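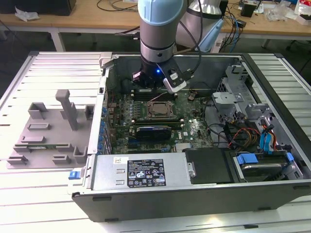
A Dell desktop computer lying open on its side, with the processor in its socket and no cooler fitted.

2025-07-28

Nearly 500 old desktop computers are to be taken apart, checked and put back into use over the coming months under a scheme run from a unit on the Vandness estate in Candcombe.

The scheme, called Javier, has been set up by the repair firm Plusetti. It takes in office machines that firms and schools no longer want. Those that can be mended are passed on at low cost to households in the town, and the rest are kept for parts.

Plusetti said 979 computers had been handed in since the first collection in June. A little over half were judged too old or too badly damaged to go out again as whole machines, although many of those still had memory, power supplies or graphics cards that could be used elsewhere.

Each computer is laid on its side and opened before anything else is done. The inside is cleared of dust, the cooler comes off and the processor and its socket are looked at for bent contacts and old thermal paste. Memory modules are taken out, tested one at a time and sorted by size. The small round battery on the motherboard, which keeps the clock and settings going when the machine is unplugged, is replaced in every computer whether or not it still holds a charge.

Hard drives are removed on arrival and wiped separately. Anyone who asks for it is given a written record that this has been done. Drives that cannot be wiped are drilled and sent for scrap.
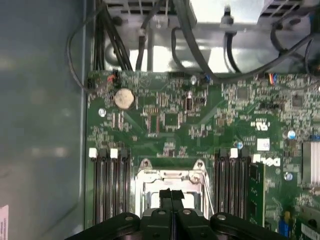

Ernő Oláh said he had expected the processors to be the main trouble and had been surprised by how many faults came down to memory that had worked loose in its slot. A fair number of machines handed in as dead, he said, had started normally once the modules were taken out and pushed back in properly.

He added that people often gave up on a computer when it began to lose the time and date, and that a new battery cost very little.

A finished computer is sold with a keyboard, a mouse and a mains lead for £42. Screens are offered separately when there are any, but supplies have been short and buyers are advised to ask before making the trip. All machines carry a guarantee of 3 months, during which faults will be put right free of charge at the unit.

Laptops are not being accepted for now. Plusetti said it might look at them next year if it could find more bench space. Printers, televisions and loose cables should go to the council tip as before.

Desktop towers can be left at the Vandness unit during opening hours. Larger loads need to be booked in first, and firms giving more than a few machines are asked to send a list of makes and models. Side panels and screws should be left on, as missing covers have been a problem with some of the computers brought in so far.
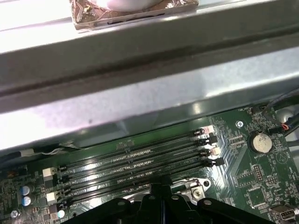

Empty memory slots on a motherboard, with the round battery to the right.

Households wanting a computer can put their names down at the unit. The first machines from the present batch are expected to be ready within weeks.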